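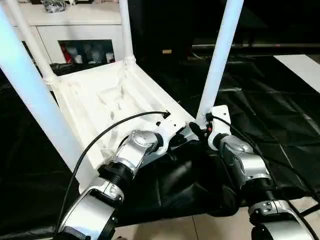
Kisstead grip release fault

The Kisstead grip release fault is a failure of two-armed service robots in which one gripper opens, or loses part of its closing force, while the other gripper continues to hold. It was first described in robots made by Skendarell and used for the handling of furniture. The name comes from Kisstead, the town where the fault was first recorded in a written report. In maintenance papers it is also called one-side release.

Description

When a robot lifts a chair or a similar object with both arms, each gripper carries a share of the weight. The control program compares the force on the two sides and corrects the position of the arms. In the fault, the signal from one gripper is interrupted for a short time. The program reads the missing signal as a force of zero and concludes that the object has already been put down. It then opens this gripper. The second arm receives the full load, and the object turns around the point where it is still held.

The fault is most common when a chair is lying on its side or upside down and must be set upright again. In this task the forearms turn through a wide angle and the gripper cables are bent more than in ordinary carrying. Plastic chairs with a ribbed underside are considered difficult, as the fingers may rest on the top of a rib and have only a small contact surface.

History

The report from Kisstead was issued in May and concerned a robot in a training workshop. A stacking chair fell from the left gripper at a height of 38 centimetres and hit the base of the robot. There was no injury. The workshop repeated the movement 30 times with the same chair, and the gripper opened without command in 8 of these trials. The report was filed under number 1759, and this number is still used by some technicians as the name of the fault.

Skendarell at first explained the event by a wrong setting of the gripping force. A second examination was made by Nowicki, a repair firm, which opened the arm and found a broken wire inside the cable, close to the gripper connector. The outer cover of the cable was not damaged, and for this reason the break had not been noticed at the yearly inspection. Skendarell accepted the finding and published a service notice on Mar 26, 2020.

Causes

Two causes are normally given together. The first is mechanical: a cable which is led outside the arm can be pulled tight when the wrist turns, especially if it has been fixed with too little free length. The second is in the program, which made no difference between a force of zero and a lost signal. Either of them alone does not usually lead to a fall.

Correction

The service notice asks for a longer cable loop at the wrist and for a change in the program. After the change, a lost signal stops both arms and keeps both grippers closed until an operator gives a new command. Robots with the older Medik control unit cannot receive the new program, and for them the notice only limits the weight and the speed of lifting.

Safety

A robot showing this fault should not be used for lifting until the cable has been tested under bending. A test with the arm at rest is not sufficient. Persons should stay outside the reach of the arms, also on the side where the gripper still appears to hold firmly. If the object remains hanging from one gripper, it must be supported from below before the power is switched off, as some gripper models open when they lose power.

See also

Cable fatigue
Emergency stop
Two-arm manipulation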